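4.2 Open day at the Sarndale hall

I should say up front that the open day was never meant to be a study. Seema Nishad had talked the Sarndale people into giving us a corner of their exhibition hall for one Wednesday, and the plan was to show visitors the crate-moving task from Section 3 and hand out stickers. But I had the logger running anyway (I always have the logger running), and by lunchtime Jin-sol Ki and I were both scribbling in the margins of the schedule, so it ended up as a section of its own!

The setup was the lab task packed into a smaller footprint. We had a cart with green crates on one side, a steel table on the other, and yellow tape squares on the carpet as set-down targets. In the lab the floor is painted concrete and the targets are printed mats, and I'd assumed the change wouldn't matter much. It mattered a bit. The Brukeva planner was tuned on a plain floor, and speckled carpet gave the floor segmentation a lot more to chew on. Heather Maihi spent most of the first hour adjusting the texture threshold while I chatted to a very patient school group about what a caster is. 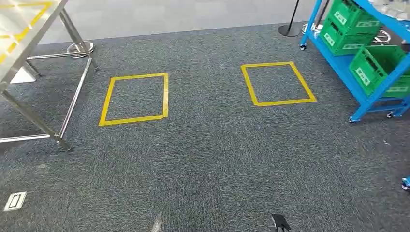

Once the threshold was sorted we ran demonstrations until late afternoon, with a short break whenever the crowd thinned out. The log holds 178 attempts, from which I dropped 2 because a visitor had leaned over the rope and we hit pause. I haven't tried to compare the rest with the lab numbers in Table 3. The lighting was different, the operators kept swapping, and people kept asking us to "do the slow one again," which we did, so the mix of speeds is nothing like the protocol.

What I can talk about is how people watched. I went in thinking they'd follow the arm. Most of the ones I spoke to told me they'd been watching the tape, and they had strong feelings about it! A crate set down a little over the line got a groan, even when it was well inside the tolerance we use for scoring. Mirjam De Bruijn had suggested back in October that we draw the tolerance on the floor as a second outline, and I'd argued it would look messy. I now think she was right, and the follow-up at Kaltatness will have it.

The other thing was the waiting. Our planner pauses before each approach while it checks the path, and in the lab we've all stopped noticing. Visitors noticed. Several thought the system had crashed, and one man very kindly went to find Teun Bosman to tell him so. Teun rigged up a spoken "checking" message over the break, borrowing the speaker from the Leclerc stand next door, and the questions about crashes pretty much dried up after that. I can't separate the message from the fact that the afternoon crowd was older and quieter, so please read it as a hunch. We've kept the message in the current build, and the timing logs for both halves of the day are in the supplementary files.

Figure 6. Target area and crate cart at the Sarndale open day.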